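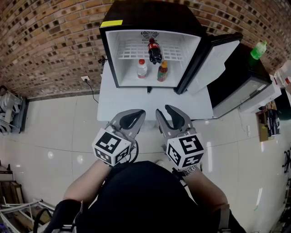

Fridge tasks are brutal on handheld grippers, and I love them for it! You get a door, a seal that fights back, a wire shelf, and round bottles that want to roll. Our station at Cluvness uses the simplest setup I could put together: a small black mini fridge on a white table, three bottles inside, one lying on the wire shelf and two standing on the fridge floor. The operator works it with a gripper in each hand, and every gripper carries a white marker cube so we can track where it is. The rest of this page covers how I keep that pair of grippers in good nick from one week to the next.

What you need

A lint-free cloth, isopropyl alcohol (70 per cent is fine), a 2 mm hex key, a spare set of rubber finger pads, a steel ruler, and a soft pencil. Allow 60 minutes for the lot the first time. You'll get much faster.

Step 1: Clean the pads

Put a little alcohol on the cloth, never straight on the rubber, and wipe each pad from the base to the tip. Juice is the worst offender. It dries to a film you can't see, and then the jaws hang on to a bottle cap when you want them to let go. Flip the cloth, wipe again, and let everything air dry with the jaws open.

Run your thumbnail across the pad. If it has gone shiny or there's a groove where the bottle necks sit, swap it. Always swap both pads on a gripper together, otherwise the jaws close off-centre and you'll be chasing a mystery lean for days (ask me how I know).

Step 2: Check the jaw travel

Open the jaws all the way and measure between the pads. Ours should read 143 mm. Squeeze slowly, let go slowly, and feel for any gritty patch along the way. A gritty patch means crumbs in the slide. Brush it out dry. Please don't oil it! Oil creeps onto the rubber and you're back at Step 1.

Step 3: Look after the cubes

Wipe the faces of each cube with a dry cloth only. Tilt it under the ceiling lights and look for scratches or a lifting corner, because a marker with a curled corner will still be detected and will give you a slightly wrong pose. Reprint the face if you're in any doubt.

Then try to wiggle the cube on its mount. There should be no play at all. If there is, nip up the screws a quarter turn at a time, working diagonally, and draw a pencil line across the joint so you can tell at a glance next week if it has shifted. Cristian Puma came up with the pencil line and it's brilliant.

Any time a cube has moved, rerun the calibration before you record anything. We use the Rarkley routine, wave the gripper slowly through all the orientations, and stop when it has 426 good detections.

Step 4: Sort the cables

Leave a gentle curve of slack where the cable leaves the gripper body. Too tight and it tugs at your wrist when you reach to the back of the fridge; too loose and it catches on the open door. Do a full reach with both arms before you tape anything down.

Step 5: Dry run

Open the door, take one bottle off the shelf, put it back, close the door. Do it with the left, then the right. Watch the tracking plot while you go, and if a cube drops out as it passes behind the door, turn your wrist a bit and try again until you find an angle that holds.

Log the pad change and the jaw reading on the sheet, with your initials.

Last updated Jun 18, 2019 by Youssra Ghoneim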